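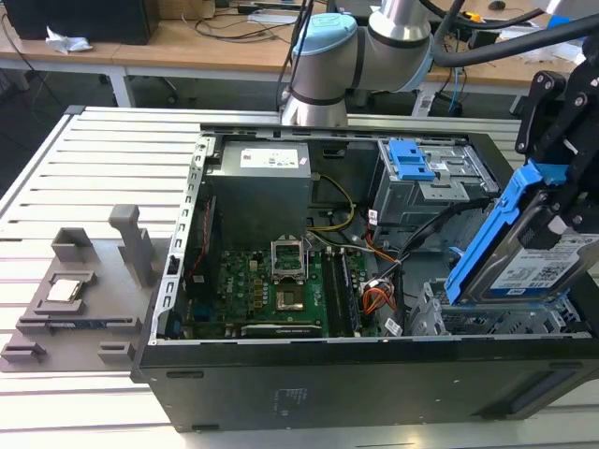
How-To / Interior Fit-Out

Laying out stud walls in an empty office floor

I've been turning old office space into small apartments for a while now, and the part I get asked about most is the very first day - getting the wall lines onto the floor before any framing goes up. It's slow, fussy work and I love it!

You'll need a chalk line, a laser, a long tape, a broom and the latest drawings. Check the revision number on those. On the Zarei building I marked out a whole bathroom from an old set and spent the evening scrubbing blue chalk off concrete.

Sweep first. Then pick one straight, permanent thing to measure from. I like a column line, or an outside wall if the building is fairly new. Old outside walls wander. The one at Prelov was out by 4 inches from one end to the other, and if I'd trusted it every kitchen would have come out a funny shape.

Snap your main line the full length of the floor, then a second one square to it. Use a 12-16-20 triangle in feet (it's just a big 3-4-5, and bigger is better here). If your diagonal doesn't hit 20 feet on the nose, move the second line and try again.

Now mark the walls between apartments. Do these before the inside walls, and draw both faces so you can see the real thickness. Those walls are usually fatter than people expect once you add the sound insulation and double drywall. My smallest unit on the Skostix job was 584 square feet on paper, and I had to fight for every inch of it.

Door openings come next. I write the rough opening right on the floor and draw the swing too, because a door that bangs into a radiator is so much easier to fix in chalk. Mark the drains and risers in a different color.

Then walk it. Pretend to carry groceries in, open the fridge, turn around in the bathroom. If something feels tight, call the designer now.

Last thing, spray clear sealer over the lines. Feet and carts will rub out plain chalk by lunchtime. Give it time to dry, then shoot the lines up to the ceiling with the laser and you can start fixing track.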